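Vascular teaching centre opens to patients and trainees

Published Apr 24, 2023

The Esia Centre for Vascular Education has opened its doors following a building programme that began in January of last year. The centre occupies the former outpatient wing on the lower ground floor and will provide teaching for nurses, radiographers and junior doctors, together with information sessions for patients who are waiting for treatment to narrowed or blocked arteries.

The wing had been used for storage after the outpatient clinics moved to the main building. It now contains two teaching rooms, a small library, a quiet room for private conversations with patients and their families, and an office for the education team. Level access is provided from the east car park, and the corridor has been widened to allow beds and wheelchairs to pass.

Courses for staff

The first staff course will run over 3 days and will be open to 28 participants. It covers the anatomy of the arteries and veins, the assessment of circulation in the legs, the care of patients before and after a catheter procedure, and the recognition of bleeding and other early complications. Those who complete the course will receive a certificate that may be counted towards their yearly training record.

Places are offered first to staff employed on the surgical and imaging wards. Applications from community nurses and from neighbouring hospitals are welcome and will be placed on a waiting list until the first group has been confirmed. There is no charge to staff employed by the hospital – a fee applies to all others, and details are available from the education office on request.

Information sessions for patients

Patients referred for a catheter procedure will receive an invitation with their appointment letter. Each session lasts an hour and is led by a specialist nurse. It explains what happens on the day of the procedure, how long patients can expect to stay in hospital, which medicines they may be asked to stop, and when they can return to driving and work.

The sessions were introduced in response to a survey carried out by the hospital, to which 930 patients replied. Many of those who answered said that they had understood the reason for their treatment but had not been sure how it would be done. A number asked for more time to put questions before signing the consent form, and for written material in larger print. Both requests have been met.

Patients may bring a relative or friend. Interpreters can be arranged if the office is given notice of one week. Attendance is optional, and a decision not to attend will have no effect on the date of treatment.

Teaching material

Staff and patients will make use of a shared collection of drawings, models and computer images. The collection includes cutaway views of blood vessels, in which the front of the vessel is opened so that the layers of the wall and the space within can be studied together. Printed copies of the main drawings may be taken home.

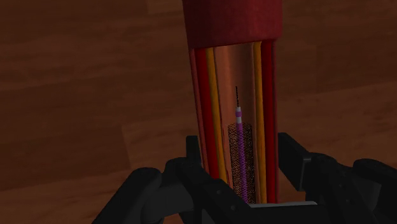 Opening hours and contact

The library and education office are open each weekday morning and may be visited without an appointment. The teaching rooms are reserved for booked sessions. A list of courses for the coming term is displayed in Room 23 and at the main reception desk.

Enquiries about staff courses should be made to the education office. Patients with questions about their own treatment are asked to use the telephone number printed on their appointment letter.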